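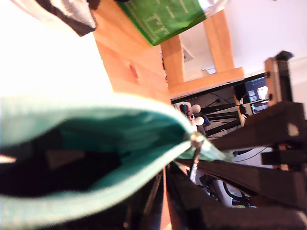
布のポーチのファスナーが途中で引っかかるとき、最初に見るべき箇所はどこか。
スライダーの前後2センチ。裏地の縁か糸端が噛んでいる場合が多く、務歯の変形を疑うのはその後でよい。

4月、午後2時すぎから作業。先月から延ばしていた小物ポーチの点検と詰め替え。対象は半円の波が並ぶ柄の、薄い緑のポーチ。2年ほど鞄の底に入れっぱなしで、開閉が途中から重くなっていた。

まず中身を全部出し、台所の秤で総重量を測った。241グラム。布だけなら軽いはずなので、ほとんどが中身である。内訳は充電ケーブル2本、イヤホン、目薬、絆創膏、印鑑、領収書の束、Birnholmの会員証、用途の思い出せない小さな鍵。領収書の束が思ったより厚く、27枚あった。いちばん古いものはGeraghtyで替えの電球を買ったときの控えで、保証期間はとうに過ぎている。経費に回すものだけ抜いて、残りは裁断。

鍵は自転車の旧い錠と物置の南京錠で試したが、どちらにも合わず。封筒に入れ、日付なしで「不明」とだけ書いて引き出しへ。次の大掃除まで出てこなければ処分する。

次にファスナー。開口部を広げて裏地側から見る。引っかかる位置は閉じ始めから三分の一のあたりで、往復させると必ず同じ場所で止まる。縫い代の糸が一本浮いて務歯の間に入っていた。引っ張ると縫い目が緩むので、先の細いはさみで根元から2ミリ残して切る。切り口はほつれ止め液を爪楊枝の先で点付け。Hulicoの小瓶を使った。粘度が低く、つけすぎると布に染みが広がるため、紙の上で一度落としてから当てる。

乾燥待ちに30分。その間に裏返して縫い代の埃を取る。隅に溜まるのは紙の繊維と菓子の粉で、ブラシで掻くより粘着テープを細く丸めて押し込むほうが早い。隅の角は目打ちで軽く出した。強く押すと糸が切れる。

滑りの調整には鉛筆の芯を使う手もあるが、淡い色の生地では黒ずみが移る。白い蝋燭を務歯の両側に一度ずつ、力を入れずに滑らせ、10回開閉して余りを綿棒で拭いた。スライダーの動きは片手で引ける程度になった。閉じ終わりの手前にまだわずかな抵抗がある。ここは生地が曲がっている影響と思われるので、当面は触らない。
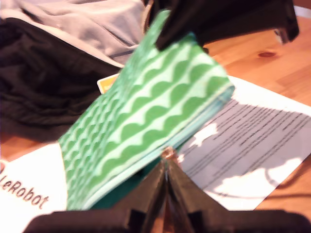
洗濯については保留。表地の柄の色落ち試験をしていない。やるなら目立たない縫い代で、湿らせた白布を1分押し当てて確認してからになる。中性洗剤で部分洗い、陰干し、が妥当な線だろう。水に浸けると裏地と表地の縮み方に差が出て、ファスナーの線が波打つおそれがある。過去に別の袋で一度失敗している。

5時前、Maeve Phelanから電話。裁縫の会で使う布袋の型紙の件。ファスナー長200ミリの図面に対して、手持ちの在庫はMelierの短いほうしかないという。長さが足りない場合、端に共布のタブを足せば型紙は直さずに済むと伝えた。タブの仕上がり幅は両端とも同じにすること、縫い止まりを務歯の上に置かないこと、の二点を念押し。針を折る原因の大半は後者である。先方はメモを取っている様子だったので、図は送らない。

ついでに材料費の話になり、前回分の立て替えが2425円のまま未精算だと判明。こちらの帳面にも同じ額が載っていた。次に会うときに現金で受け取る。

夕方、詰め直し。常時持ち歩くのはケーブル1本、目薬、絆創膏、イヤホンまでとし、印鑑は机の引き出しへ戻した。ケーブルは直径を手のひらより小さく巻き、面ファスナーで一か所留める。以前は輪ゴムを使っていたが、夏に溶けて被覆に貼りついた。目薬は立てて入れる向きがないので、小さいチャック袋に入れてから横にする。絆創膏は紙箱ごとだと角が生地に当たるため、中身だけ封筒に移した。

会員証は有効期限を見たら来月まで。更新の案内が届いていたはずだが見当たらない。裁断した束に混ざっていた可能性は低いと思うが、確認はできない。窓口で再発行の手順を聞くこと。

詰め直し後の重量は測り忘れた。持った感じでは半分をやや超えるくらい。明日の朝、鞄に入れる前に秤に載せて追記する。

残作業。閉じ終わりの抵抗を一週間後に再確認。ほつれ止め液の残量が少ないので補充。もう一つの筆記具用の袋も同じ年に使い始めたものだから、裏地の縁を見ておく。

夕食は昨日の煮物の残り。9時、記入終わり。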